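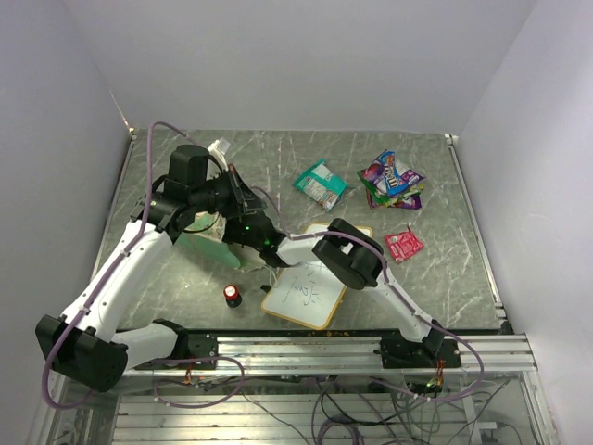
ok so I've been putting this off since the new year but today I am doing the countertop thread. it's long. get a drink

background for anyone new here: we moved in last May and the old counter was a brown speckled thing with a burn mark the shape of a boot. I hated it every single morning for months. every morning!! standing there waiting on toast, looking at the boot

I wanted gray with white veining. that was the whole brief. my sister-in-law said white with gray veining like everyone else has and I said no, flip it, gray first. white shows every coffee ring and I am a person who makes coffee rings

I got samples from three places. Domano had the prettiest one by a mile but the veins were super busy, like a road map. Vivau was calmer, sort of long soft streaks. Zapata sent me two that looked exactly the same and when I called to ask what the difference was, the lady said "the name"

love her. did not buy from her

went with Vivau. total came to $2,566 with the install, which hurt, I'm not going to pretend it didn't. the cheap quote was a lot lower but it didn't include taking the old one out and I was NOT going to be the one carrying the boot to the curb

things I'd tell you if you're shopping for marble-look stuff:

look at the sample flat, on the surface where it's going to live. I had mine propped up against the backsplash for a week and loved it, then laid it down and it turned into a different color. way more blue. the light hits it totally different lying down

ask where the veins are going to land. I didn't know you could ask this! they'll show you the slab and you can say hey, can that big streak not run straight into the sink. mine goes off at an angle toward the window and I'm unreasonably happy with it

bring home a bigger sample if they'll let you. the little square ones are useless for veining, you get one squiggle and a lot of gray. Vivau charges $39 for the big sample and takes it off your order later. worth it

get a plain wall. I mean it. I had this whole plan for patterned tile behind it and the installer (very polite man, clearly dying inside) held up one tile next to the counter and just looked at me. so we did pale gray paint. it's so quiet back there now. I love it

ok now the part people keep messaging me about, which is cleaning

I was using the spray we already had, the lemony one, and it left this cloudy film you could only see from the side. I'd wipe it, it'd look great, then I'd sit down at the table and see all these swoops. drove me nuts

what works for me: warm water, one drop of dish soap, microfiber cloth. then a second cloth that's dry. that's it. that's the secret. I bought so many bottles before I got here

Botlow makes a stone soap that my neighbor swears by and I did try it. smells lovely. I couldn't see any difference from the dish soap but my hands liked it better, so it lives by the sink now

crumbs are a whole other thing. on the old brown speckle you could lose an entire muffin and never know. on this you see every one, and poppy seeds look like bugs. I've gotten jump scared by a poppy seed more than once

also nobody in this house believes in putting bags away. chip bags, bread bags, the salad bag with four leaves in it. on the old counter it just blended into the general sadness but on this one a bag sitting out is the first thing you see when you walk in

so there's a rule now. if it's a bag, it's either being opened or it's going in the drawer. compliance is poor (I'm also bad at it)

someone asked about edges. I got the plain square one. the fancy curved edge was another $151 and in the showroom I really wanted it and then at home I forgot it existed within a day. skip it unless you're already in love

someone else asked if it chips. I dropped a full jar of pickles on it in the first month and screamed. counter fine, jar fine, me not fine for a while. I wouldn't try it again on purpose

and yes you still need a trivet!! please use a trivet. I have a boot-shaped wound in my heart about this. I own 13 of them now, they came from everywhere, I think people heard the story and started bringing them over

one thing I'd change: I'd have done the lights first. we did the counter, then swapped the bulbs a few weeks later, and it was like getting a whole new one. the veins finally showed up at night. before that it was just a dark slab after dinner and I'd started to wonder if I'd picked wrong

I hadn't picked wrong. it was the bulbs

anyway the drawers are next. they stick, they've always stuck, and the one under the toaster only opens if you lift and pull at the same time. if you've got drawer slides you like, tell me the name, and tell me if you put them in yourself or paid someone

also still looking for a bread box that isn't huge. every one I find is the size of a microwave

2025-03-04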